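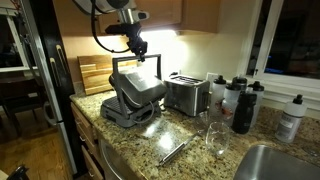 **Do I need to know anything about robots to join in?**

What you need is some patience, a free evening now and then, and a willingness to be wrong in company. Two of the people who have stuck with us longest had never held a soldering iron before they came, and one of them now does most of our wiring.

We are the Nellau kitchen robot group, and we're looking for a few more people to help with the build through to the end of October. It's a home project in the plainest sense: the arms work at Imke Wunderlich's kitchen counter, the parts get made in the shared workshop on Rimbridge Lane, and everyone goes home smelling faintly of toast. The thing we are building towards is a machine that can make a toasted sandwich from start to finish, which sounds like very little until you try to write down every single thing your own hands do when you make one.

At the moment we're deep in the business of lids. A contact grill has a hinged lid with a bit of weight to it, and the handle travels in an arc, so the arm has to travel in the same arc or something starts to complain. Finn Kuhlmann has been writing the motion code and would dearly love a second pair of eyes on it (Python mostly, some C++ in the corners, and rather more comments in German than he'd like to admit!). Bernd Reuter looks after the mechanical side and needs help with fingertips.

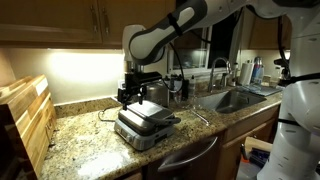
Closing is its own little puzzle. Push too soon and the bread slides out at the back; push too gently and the lid sits up on the crust. We keep a notebook of every attempt, 587 of them so far, and somebody who enjoys a tidy spreadsheet could make themselves very popular by typing it up.

## Who we'd love to hear from

- Anyone who can write a bit of code, or is learning and wants something real to practise on
- People who are handy with a 3D printer, a file or a sewing machine (cable sleeves, long story)
- Patient cooks, for the testing evenings
- Someone to write up the build for the workshop newsletter

You should be 18 or over, as we work with mains appliances and moving arms. There's a short safety talk on your first evening, and Bernd does mean it about long hair and scarves.

## The practical bits

We meet two evenings a week from seven until ten or so, and one of those is plenty. It's unpaid, I'm afraid, but supper is provided and the workshop fee of 35 euros is covered for the season. There is a parts budget of 300 euros left, which we decide on together, sometimes at length.

To put your name down, leave a note for Torben Pfeiffer in the pigeonhole by the workshop door, or catch any of us on an open evening, by 16/07/2022. A few lines about yourself will do. Tell us what you've made or mended lately, even if it went badly, and which evenings suit you. Please mention allergies too, as there is always cheese.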